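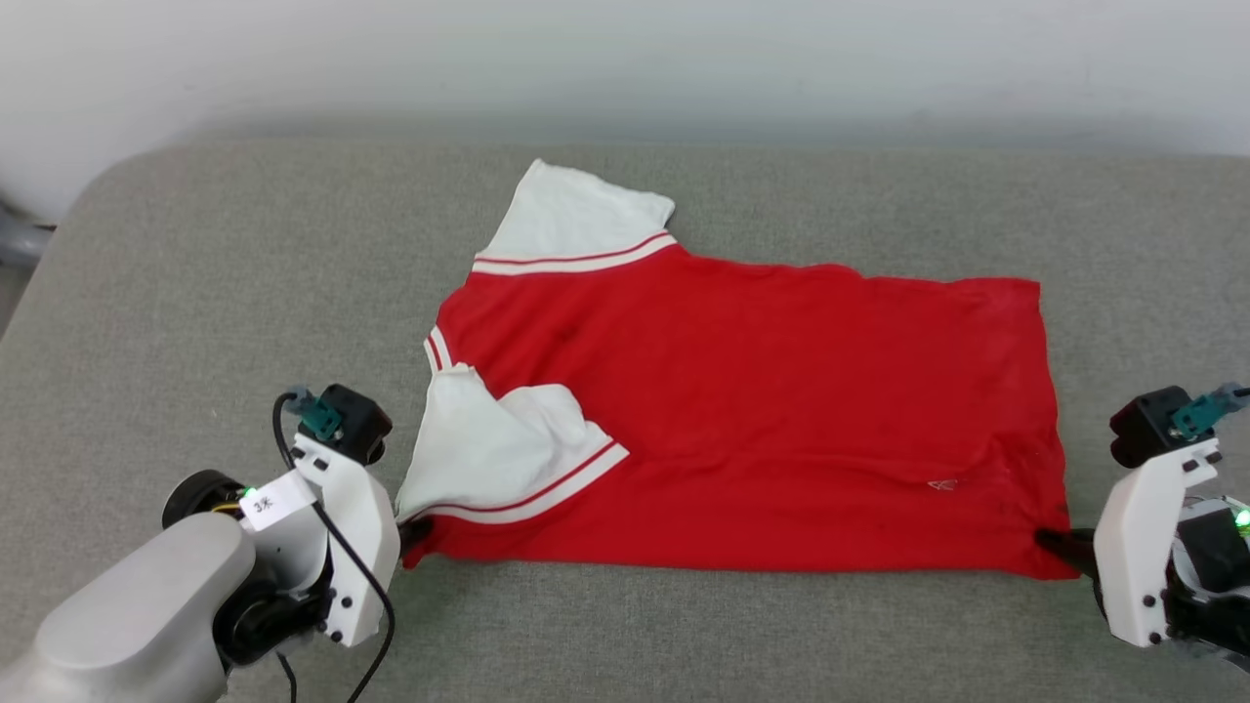

Red T-shirt with white sleeves, laid out flat.

August
By the course tutor, Jasodside Evening Film Class

Week four: The interval, and what it does to a story

Welcome back, everyone, and thank you for the lively talk last time about opening scenes. I have tidied up my notes for this week so that you can read them on the bus, and I've left in one or two wanderings that I probably won't have time for in the room.

We are looking at films that were written with a break in the middle. If you grew up going to a cinema where the lights came up halfway through, you will know the feeling very well – the sudden brightness, the rush for tea, the family two rows down already arguing about who did it. If you grew up with films that ran straight through, you may think of the interval as a chance to stretch your legs and nothing more. For the writer, though, it is a piece of the plot, and quite a heavy one.

The old Gultwood in town had 1,895 seats when it opened, and with a house that size the break had to be long enough to get everybody to the counter and back again. So a writer whose film was going to play there knew that the audience would have a good quarter of an hour to think. They would think about the hero, they would think about the holes in the story, and some of them would think about going home. The scene just before the lights came up had to send them out wanting more, and we call that scene the interval block.

What goes into an interval block

Usually there is a turn. A stranger is revealed to be a brother, a letter is opened, the villain says the one thing he should not know. I would ask you to notice how often the turn changes the question we have been asking. In the first half of Bostia, which we watched together in week two, we are asking whether the young woman will get her father's boat back. At the interval we find out that he sold it himself, and gladly, and from then on we want to know why he let her believe otherwise. It is the same boat and the same harbour, but a different film, and I think that is why it holds up so well after the break even though the songs in it are rather ordinary.

Then there is the matter of tone. A good many popular films are light in the first half (courtship, comedy, a college or a village fair) and heavy in the second. This can work beautifully. It can also feel as though two films have been stapled together, and when you come out of a cinema hearing people say "the first half was good", this is very often what has gone wrong. The jokes stop dead, the comic uncle vanishes, and no one has prepared us for it.

The trouble with second halves

Let us take Mao, since most of you have now seen it and several of you have strong feelings. The first hour is a pleasure. We meet the two friends, we learn about the debt, and the market chase is cut so neatly that you hardly notice how much you are being told. After the interval there is a flashback that runs for around 200 shots, explaining a grudge that we had guessed from a single look across a dinner table. I don't believe the flashback is badly made. The acting in it is perhaps the best in the film! But it arrives when we are waiting for something else, and an audience that is kept waiting grows cross with things it would otherwise have enjoyed.

So when you write that a screenplay is weak, do please try to say where. Is it slow everywhere, or slow after a certain point? Did the interval promise something that the second half forgot to deliver? Was there too much story left over, so that the last twenty minutes had to gallop? A reader who hasn't seen the film will learn far more from one clear answer to these than from "the screenplay disappoints".

Terms to know
Interval block – the scene or run of scenes leading into the break.
Turn – a new fact that changes what we want to find out.
Plant – a small detail shown early so that it can matter later.
Flashback – you all know this one, but do note where it is placed as well as what it shows.

For next time

Choose a film with an interval, or one that feels as if it ought to have had one, and write a review of up to 1,000 words. Keep the plot summary short and please don't give away the ending. I'd like at least one paragraph on the join between the halves. Bring a printed copy if you can, as we shall be swapping them round and reading bits aloud, and my eyes are not what they were with a telephone screen.

We start at 7 p.m. as usual, with the kettle on from a quarter to.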